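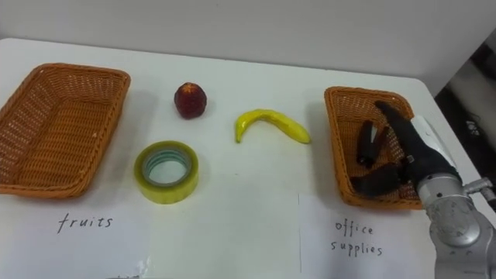
September, sorting table, white top against the wall.

Two baskets, same weave, one for fruits and one for office supplies. Labels are handwritten in marker and laid by the front of the table, near enough to each basket to read together with it. Leidy Condori wanted printed cards. Left it at marker for now, can redo later.

Items included the banana, the small red fruit and the roll of clear tape. The tape has a yellow-green tint. Kesar list has it under "adhesives", changed to office supplies so it matches the label.
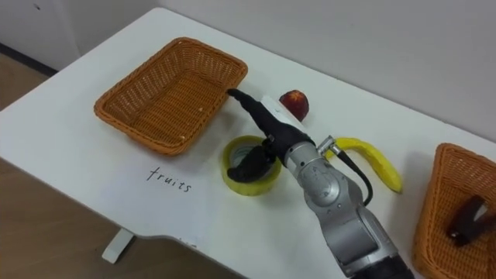

Left basket with its "fruits" label, tape and banana on the table.

Layout notes: baskets set 33 cm apart. Tried 5 layouts on paper first and kept the second one. Left basket sits at a slight angle, fine as is. Item sheet is no. 389 in the Gomolia binder.

Rule for both baskets: fruit goes left, anything from a desk goes right. 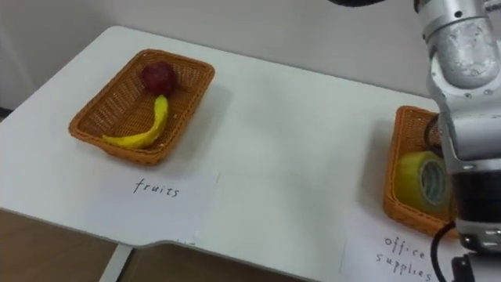
Still to do: heavier paper for the labels, the current sheets crease. Ask Rajan if the 200 gsm stock is still in the cabinet. Check that the spelling on the item sheet matches the labels, "office supplies" on both, lowercase.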